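Girkance Community Workroom: Progress Report No. 2
Prepared for the Flokton Small Buildings Fund, 10/21/23

When we last wrote, the back room had a plan, a budget and a smell. We can now report on all three.

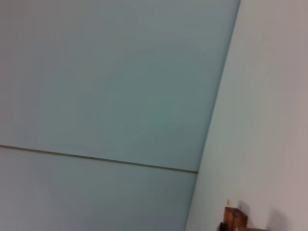 Ceiling

The ceiling took up most of this period, and most of the conversation. The old tiles came down in two days and the replacement panels went up in nine, which the contractor, Dissanayake Interiors, had warned us would happen and which we had cheerfully ignored when drawing up the schedule.

The color is a pale blue-green. Your office asked whether this was the shade in the approved application. The application said "light, neutral." We consider it light. Opinion in the building is divided on neutral, and depending on the time of day it has been called gray, teal and "dentist." It has a matte finish and we intend to keep it.

The panels meet at a plain joint, left as a thin dark line. We were quoted for cover strips and turned them down, saving 60 dollars and a further discussion about color.

Walls

Walls are off-white and smooth. There is no molding where they meet the ceiling. The original drawings had a cornice, put in by someone with a grander room in mind, and we dropped it in the spring with your agreement. The corner had to be cut a good deal more carefully as a result, so the saving was smaller than we told you it would be. Please adjust your expectations to match ours.

Spending

We have used roughly 40 percent of the grant. The contingency line has been touched once, for disposal of the old tiles, which filled a larger dumpster than anyone had allowed for. Receipts are in the envelope marked Receipts. The envelope marked Misc. also has receipts.

Delays

We are 26 days behind. Nine belong to the ceiling. The rest were spent waiting for Vastance to deliver the shelving, and the shelving has still not come. Their last message promised it "shortly," a word they also used in the message before.

Use of the room

The mending group and the after-school class remain in the front hall, where they share one good table and are being polite about it. Both have asked for a date. We have given them December and would be grateful not to have to take it back.

Next period

Shelving, if delivered. Touch-up paint on the walls. Final inspection, for which the inspector needs 30 days' notice, so the request went in last week on an optimistic basis.

We are asking for the second payment on the usual terms. The claim form is attached, signed on page two this time.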